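Okay, I have to tell you about my new favorite thing, and it's tipping little white granules into a glass jar. I'm serious! Saturday morning, coffee going cold, and I was completely happy. The trick is the corner. You tilt the tray until everything slides down into one corner, and then you go slow.

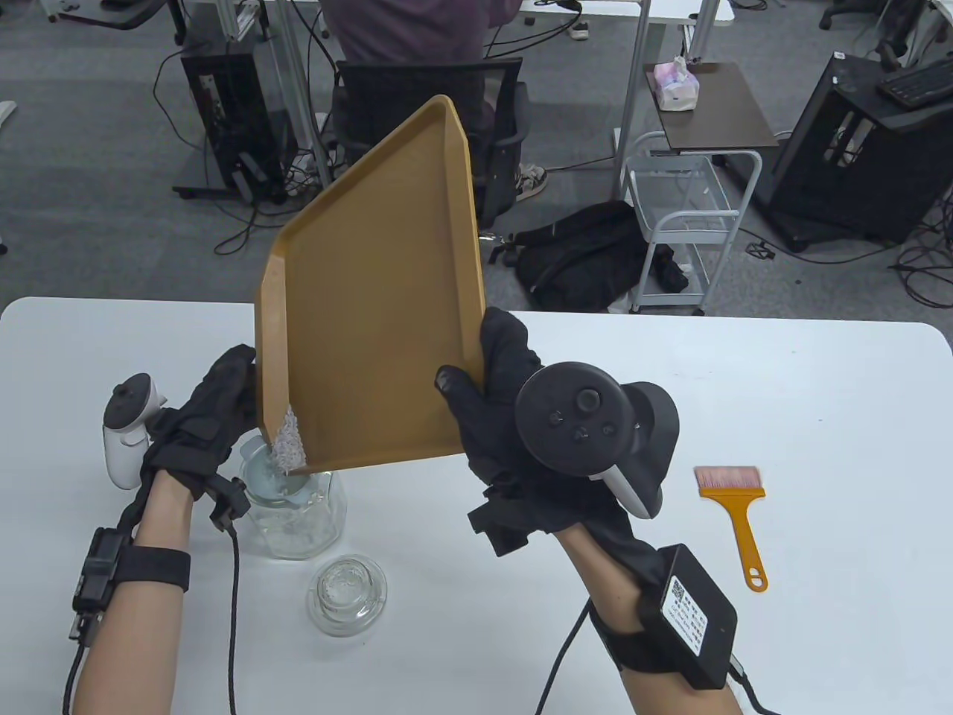 I used to do this with a spoon (so many spoons) and half of it ended up on the table. A rimmed tray is so much better, and a wide-mouthed jar forgives nearly everything. I've got four jars on the shelf now and I want more — clear ones, always, so I can see how full they are. 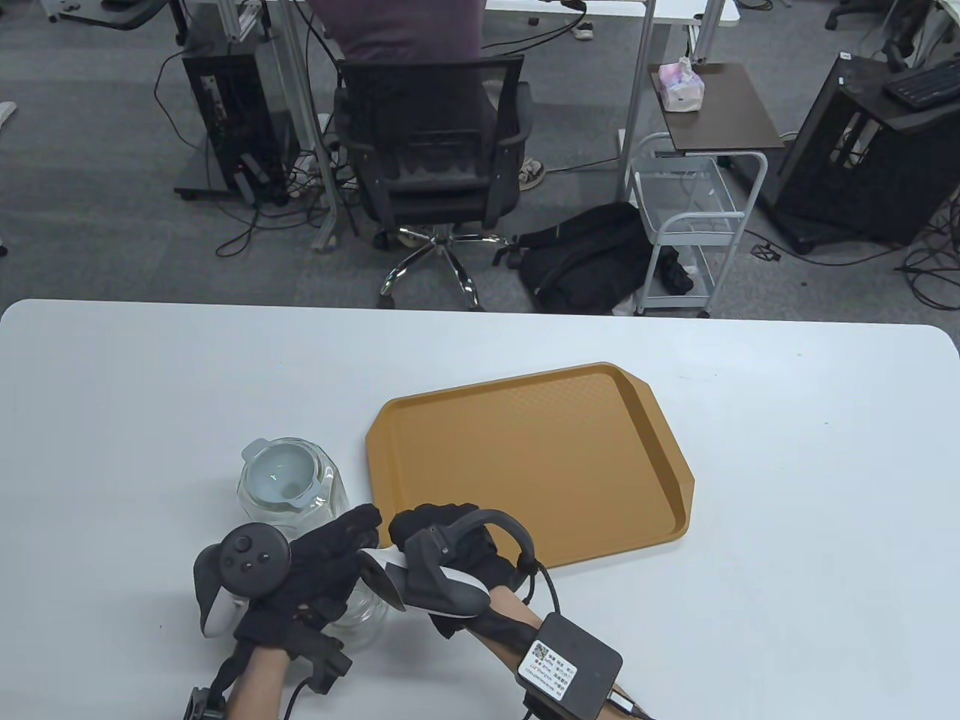 *Lidded jar and orange-tan tray, white table*

And then there's the brush! Go light, with short strokes, and keep the bristles flat. If you flick, you'll be finding tiny bits in the carpet until spring. 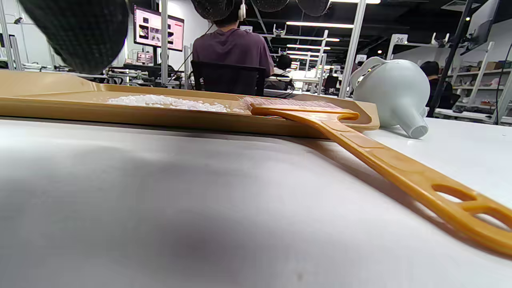
**Brekby, November**

It's dark by the time I get home now, so weekend tidying feels like a treat. Next up is the button drawer. There are 47 in there that match nothing I own, and I love every one of them.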